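玄関わきのコーナー、やっと手を入れました！ 前々からEsther Swaiさんに「お客さんが来たとき、座るところとスリッパが別々の世界にあるよね」と言われていて、ずっと気になっていたんです。わたしもあの前を通るたびに、そのうちやろう、そのうち、と思いながら半年くらい素通りしていました。すみません。

まず悩んだのが棚です。扉つきの靴箱にするか、オープンのラックにするか。Harnettiのカタログを3回くらい往復して、結局、黒い金属フレームのものに落ち着きました。扉がないと散らかって見えるかなと心配だったのですが、中に入れるものの色をそろえてしまえばかなり静かに見えます。それに、来た人が「スリッパどこですか」と聞かずにすむのがいちばん大きいです。 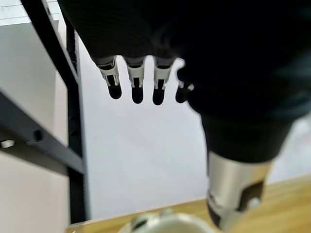
*コーナーの一角、黒いフレームと白い壁*

壁は白っぽいままにしました。実は一度、くすんだ緑に塗る案も出たんです（Kibet Rweyemamuさんがかなり推していました）。でも黒いフレームの線がきれいに見えるのはやっぱり明るい壁だよねという話になって、緑は次の機会に。Kibetさん、見本帳はまだわたしの机にあります、返します！

スリッパはほぼ白で統一。前はいろんな時期に買い足した紺や茶色やチェックが混ざっていて、左右で違う柄をはいて会議に出た人もいました（わたしです）。白は汚れが目立つから嫌だという意見もあって、それはもう、そのとおりだと思います。ただ、目立ってくれたほうが拭くきっかけになるので、わたしは白派です。
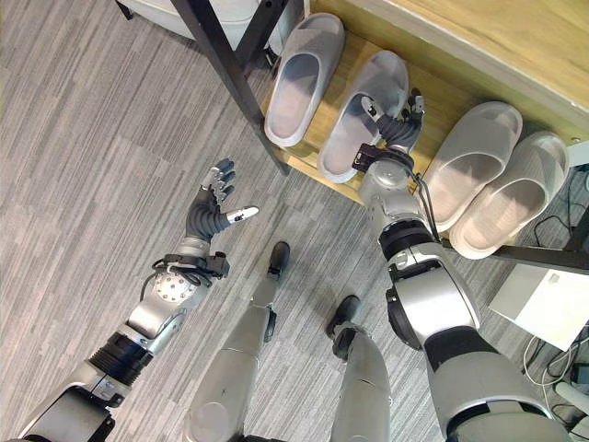
並べ方は、つま先の向きをそろえて、となりとの間を少しあけるだけ。ぎゅうぎゅうに詰めると一足取ったときに横のがずれて、それが気になって直して、また誰かが取って……という無限ループになるんですよね。はいたあとは、空いている場所に戻してもらえれば大丈夫です。自分の定位置を決めたい人もいるみたいですけど、そこはゆるくいきましょう。

床のカーペットについても少しだけ。グレーの縞のあれ、わたしはかなり好きです。ベージュっぽい筋もちょこちょこ入っていて、木の棚板とけんかしません。細かい糸くずが目立ちにくいのも助かる……のですが、目立たないということは掃除を忘れるということでもあり、先日かがんでみて反省しました。
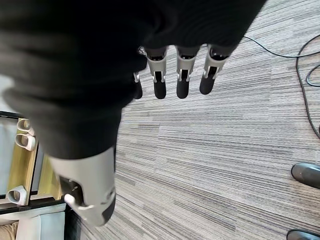 掃除機は縞に沿ってゆっくりかけるのがおすすめです。横に動かすより、端から端まで長く引いたほうが気持ちよくて、つい余計なところまでやってしまいます。棚の下は細いノズルに替えてくださいね。ノズルは廊下の物入れ、上から二段目のかごに入っています。

あと、座る場所！ 薄いグレーのひとりがけの椅子を壁ぎわに置いて、ベージュの四角いクッションを立てかけました。クッションはUrioというお店で見つけたもので、最初は濃いオレンジを買うつもりだったのに、手に取ったら離せなくなってしまって。横には丸い白のサイドテーブルがあります。飲みものとめがねを置いたらもうだいたいいっぱい、くらいの大きさですが、靴をはきかえる間のちょい置きには十分です。立ち上がるときの置き忘れにはご注意を。 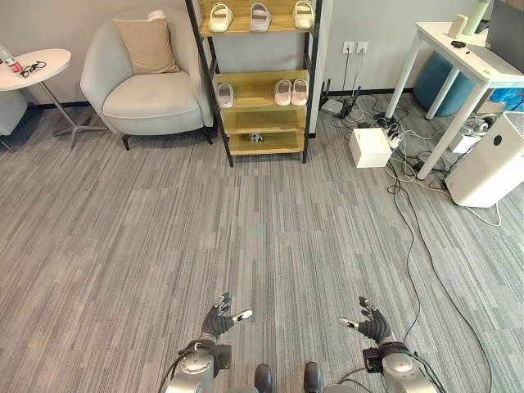

## お願いをふたつ

- 外ばきの靴は、白いスリッパと同じ段に置かないでください。下のほうの段が空いていたらそちらへどうぞ。
- クッションのカバーは9月に一度まとめて洗います。それまでに何かこぼしたら、こっそり裏返さずにわたしまで！

次は廊下の物入れを片づけるつもりです。いらないかごが余っている方、声をかけてください。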